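Paper cup

A paper cup is a disposable drinking vessel made from paperboard, usually lined or coated so that liquid does not soak through. It is used for hot and cold drinks in canteens, offices, waiting rooms and homes, and in smaller sizes for sauces, samples and mouth rinsing.

Construction

Most paper cups are made from two pieces of board. The side wall is cut as a fan-shaped blank, wrapped round a former and sealed along one seam. A separate disc is set into the base and crimped, leaving a short skirt that lifts the bottom clear of the table. The top edge is then rolled outwards. The roll stiffens the mouth, gives a smoother edge to drink from and provides a grip for a lid.

Some cups have a ribbed or fluted wall. The ribs may belong to an outer sleeve glued over a plain cup, or may be pressed or pleated into the wall itself. On a sleeved cup the raised lines trap air and keep the heat of the drink away from the fingers.

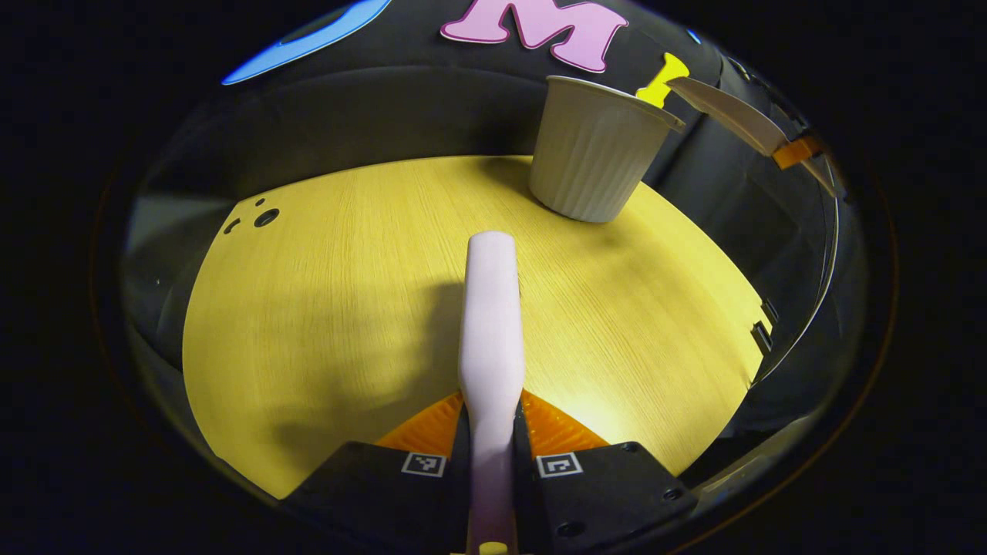 Stability depends mainly on the width of the base compared with the height. An empty cup is light and easily knocked over, particularly near the edge of a table, and a full one becomes top-heavy if the wall tapers sharply.

Packing and storage

The taper allows cups to be nested. The Pultel works at Lalham packs its plain white cups in cartons of 1000, and its fluted cups, which nest less closely, in cartons of 429. Cartons are kept dry, as damp board softens and the rolled rim can lose its shape.

Disposal

Plastic-lined cups need separate treatment at a paper mill - the lining has to be parted from the fibre - and many local collections do not accept them. Water-based coatings are also in use, among them Prevora.

See also: Cup sleeve; Paper plate; Drinking straw

Page last edited 11/20/24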